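Wivix Student Project Report: What Should We Buy, and When?
Prepared by Chie Onishi and Masanobu Takagi
20 October 2024

1. What we set out to do

Our part of the Wivix project was the shopping list! The rest of the group collects demonstrations of household jobs with hand-held grippers, and we were asked to work out what another year of that would cost and what needs to be ordered first. We thought it would be a dull job with a spreadsheet. We ended up loving it (the spreadsheet got very colourful).

Our budget was $1,069 for small gear only. The grippers themselves come out of a separate line that Mimoza Stan looks after.

2. Starting from the floor

We began by sitting in on sessions and writing down everything that plugs into something else. A bathtub job uses two grippers, and each one carries a marker cube and its own cabling, so the power side of the list grew very quickly.

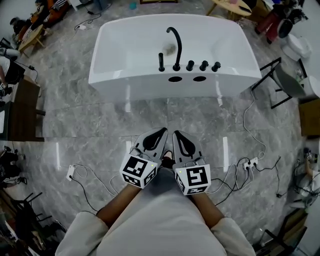 Figure 1. Both grippers held towards the bathtub, with a power strip on the tiles.

Our first draft had 11 items on it. After a long talk we cut it to nine. Floor cable covers moved right to the top, then longer leads, then spare power strips. Spare finger pads came next, as they're cheap and the wait from Tsuji is long. A second storage trolley dropped off altogether, which was a bit sad, as Masanobu had already picked the colour.

3. Planning for more than one person

The budget gets much more interesting once several people are working in the same room. Leads have to reach whoever is standing furthest from the wall, and headsets and backpacks need somewhere to live between sessions. We had been pricing everything per gripper, and switching to pricing per person made the totals far easier to explain.
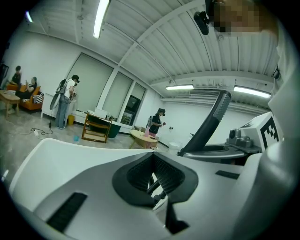

Shigeru Hattori wrote back on our draft that per person was fine for headsets but wrong for grip pads, which wear by the hour, and he asked us to split the sheet in two. So we did! Pads and leads now sit on an hours-used page, and everything worn or carried sits on the other.

4. Quotes

Fleren and Nuris both quoted on the leads and covers. Nuris was cheaper on covers, Fleren had the longer warranty, and we recommend one order from each. Ordering in July would have saved us the rush freight, so next year's group should start then.

5. Still open

We don't have a price for marker cube replacements yet. Jucélia Xavier is checking whether they can be printed in the campus workshop, and that line stays blank until she hears back.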